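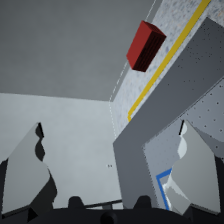 Could the shells not have been left over from several summers, a reader of the Gruvance reserve newsletter asked after the first report of the Troltent nest went out last week. She had kept an old grass snake eggshell on a shelf for years and it had hardly changed.

The answer from the Koltis Reptile Survey is that some of them may well have been. The survey has now put out a longer note on the find, with a correction to the first one, and it treats the age of the shells as an open question.

The nest was in a manure heap at Alcantara Farm, on the Troltent side of the river. The heap was being moved with a tractor before the ground got too soft, and the driver stopped when he saw clumps of pale, papery shells in the bucket. The farm rang the reserve office and the rest of the heap was taken down by hand over two mornings.

Surveyors recorded 269 hatched eggshells of the grass snake, along with a small number of eggs that had failed and dried out. The first report gave a higher total. According to the note, torn shells had been entered more than once when pieces from the same egg ended up in different trays. The pieces were sorted again indoors and the lower figure is the one that now stands.

A single female grass snake lays a clutch well short of that size, so the nest was almost certainly used by a number of females. Shared nest sites are well known in this species. It is the only snake in Britain that lays eggs, and in a cool climate the eggs need more warmth than bare soil usually gives. Females look for rotting plant matter that heats up as it breaks down, and where there are few suitable heaps they tend to end up at the same ones. Some will travel a long way from their usual feeding places to reach a good site.

Most of the shells were on the south side of the heap, in a layer of straw and horse manure under a crust of drier material. Each hatched shell had one or more slits at one end, made by the egg tooth of the young snake. The eggs are laid sticky and harden together, and many of the shells were still joined in blocks.

On the reader's point, the note says that shells can last more than one season if they stay dry. The top of the heap had been partly covered by a sheet, and the farm says that the back corner had not been touched for longer than the rest. Shells from that corner were browner and more brittle than the others. They have been bagged separately. The survey does not give a figure for how many belong to last summer and says it has no reliable way of working one out.

What it does say is that the heap was in use in 2020. Farm staff saw large snakes going in under the sheet in July, on warm mornings and once during light rain. Nobody at the farm knew at the time that they were laying. Small snakes with yellow collars were later seen in the nettles beside the yard, and one was found in a water trough and lifted out.

The Koltis survey holds 2789 grass snake records, most of them sightings of single animals near ditches and ponds. Very few are of nests. Egg sites are easily missed, as the females are in them for a short time and the eggs are out of sight until somebody disturbs the heap. Garden compost bins account for most of the nests on file. The note describes Alcantara as the first farm heap in the Troltent area to be confirmed, though there are older second-hand reports from further up the valley.

The heap stood 300 metres from the nearest pond on the Gruvance reserve, with an unbroken hedge bank for nearly all of the way. Frogs spawn in that pond in good numbers and grass snakes are often seen there in spring. Whether the Alcantara females come from the pond is not known. The survey photographs the belly markings of the snakes it catches, which differ from one animal to the next, and hopes to match some of them if females return to the farm this year.

Part of the old heap has been rebuilt a short way from its first position, against the same wall and facing the same way. Fresh manure will be added in spring so that it is warm by the time the females are ready to lay. The farm has agreed to leave it alone from the end of May until the autumn. The remainder was spread on the fields as planned once it had been searched.

No live snakes were found in the heap. Grass snakes do sometimes spend the winter in compost and manure, but they more often use banks, old root holes and rubble, and the survey thinks the hedge bank is a more likely place. It has asked for the bank to be cut by hand this winter and for the brash to be left where it falls.

The note also has a few lines for gardeners. Anyone who comes across soft white eggs in a compost heap in summer is asked to cover them again straight away, in the same position and without turning them, and to leave that part of the heap until the autumn. Eggs that are dug up and left in the open soon dry out. Empty shells found in winter can be lifted, and the survey would like to hear about them, with the place and the kind of material they were in. A photograph next to a coin or a ruler is enough.

Grass snakes are not venomous. They are protected by law in Britain and it is an offence to kill or injure one on purpose. A snake that feels cornered may hiss, give off a foul smell or roll over and play dead, and it should be left to move away in its own time.

The bagged shells are being kept at the Gruvance reserve office. Records from Troltent and the neighbouring parishes can be handed in there or posted, and forms for the spring survey will be ready next month.

17 January 2021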